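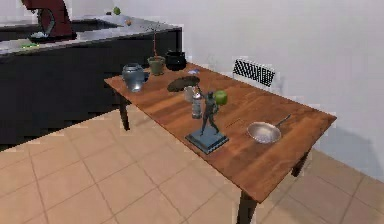
3.2 Watering and light. Seedlings at the Edgate site were kept indoors for the first 40 days, then moved to the covered porch. Water was given by hand, 10 ml in the morning, none at night. We did not correct for room humidity, a weak point – see Section 5. Pots were kept small on purpose, and the single bare stem in Figure 2, rising from a small olive-green pot next to the blue-grey vase, is the growth form we scored as "upright, unbranched". Stems that leaned were scored apart, even when the lean was slight.

Figure 2. Upright growth form, potted plant on a wooden table.

Leaf counts were dropped after January. Too much spread between the two people scoring, and no good way to fix it late. Stem height was kept as the main measure, taken from soil line to tip with a plain ruler. Of the 300 seedlings started, almost 40 were lost to damping off, most of them in the Ellis potting mix. The Skasteo mix drained faster and lost fewer, but growth was slower to – a trade we did not expect. Losses were left out of the height averages but kept in the survival table (Table 3). Same rule for both mixes.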